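Put the bins on a table before you start. I write this first, for it took me two winters to learn it. If you sort the mixed household things on the floor, you stop after fifteen minutes with a sore back, and the bin goes back into the closet the same as it was.

## Sorting the mixed bin

Every home I have lived in had one. In my parents' apartment it was a drawer, in our home now it is a gray plastic bin, and it takes everything that was picked up from the floor in a hurry: cups from the children's room, a soft toy, a bowl, a thing that belongs to another thing. I don't think it is a bad habit. A mixed bin is quick, and when guests are at the door you need quick. The trouble starts when it is full and you go to buy another one.

My way is with two bins of the same kind, one behind the other. The front one is for taking out. The one behind receives what has no place yet. I tried it with cardboard boxes before, but the sides get soft and fall in, and with round baskets, but in these the small things hide at the bottom.

Use bins with straight sides. They stand close to each other and a cup can stand upright against the wall, so you see at once what is in it. Don't choose them too deep. If your elbow goes below the edge when you reach for the bottom, it is too deep for sorting, although it may be good for blankets.
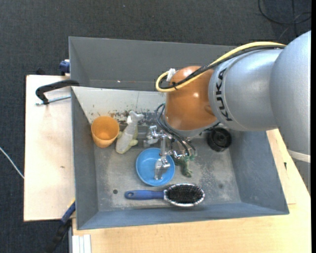
Take the big and soft things first. A plush toy covers half of what is below it, and when it is out you can see what work you really have. After this take the bowls and cups, because small things collect inside them. Tip them over your hand, not over the bin. I have found in one bowl a button, a dry pea and the key of the bicycle lock which we had already replaced.

Do not pull from the middle. Begin at one side wall and go across. When you pull something from the middle, the rest slides into the hole and you lose the place where you were. My wife says I am too strict about this, and she pulls from the middle, and she is also finished before dinner. So try both.

### What goes where

- Plastic cups and bowls: to the kitchen sink, all of them, also the ones that look clean.
- Plush toys: shake outside, then read the label before washing. If the label is gone, I use cold water and a pillowcase tied with a string.
- Hard toys: a basin with warm water and a little dish soap. Toys with batteries I only wipe.
- Parts of something: into one bowl, which stays on the table until the end.
- Things you don't recognize: the second bin. Write the month on a piece of tape. Mine says December at the moment.

When the month on the tape is long past and no one has asked for anything, you can give it away or throw it out. I wait until spring.

### Washing the bins

An empty bin should be washed before it is filled again, and people forget this. Sand and crumbs go into the corners. I use 2 liters of warm water with a spoon of baking soda, and an old toothbrush for the corners. Let it dry upside down, leaning a little, so the air comes in under the edge. If you put toys in while it is damp it will smell like a cellar.

For sticky marks from old labels, rub a drop of cooking oil on them and wait. Then soap. Don't scratch with a knife, the scratches keep the dirt forever.

### The table

A light wooden table shows every mark, and plastic bins have sometimes a rough edge on the bottom. Run your finger along it before you push the bin across. I took off the sharp line with fine sandpaper, number 400, and it needed only a few strokes. Number 100 is much too coarse and made the edge worse, I had to do it again.

If you don't want sandpaper, put an old towel under the bin. It also makes less noise, good if somebody sleeps in the next room.

### The carpet

Dark carpet hides small dark things and shows every white crumb, so look before you vacuum. In the evening I turn off the ceiling lamp and lay a flashlight flat on the floor. Each small piece makes a long shadow. Another way is to pull an old stocking over the vacuum tube and hold it with a rubber band; the bead or the screw stays on the stocking and you can take it off with your fingers.

### How often

In our house, once in a month is too often and twice in a year is too seldom. I look at the front bin, and when things stand above the edge I put it on the table after breakfast. With tea it takes nearly until the tea is cold.

One more thing about lids. I don't use them on the sorting bins. With a lid on top, somebody puts a newspaper on the lid, then a jacket on the newspaper, and then it is furniture. The lids I keep behind the closet door for when we move.

Severyn Yurchenko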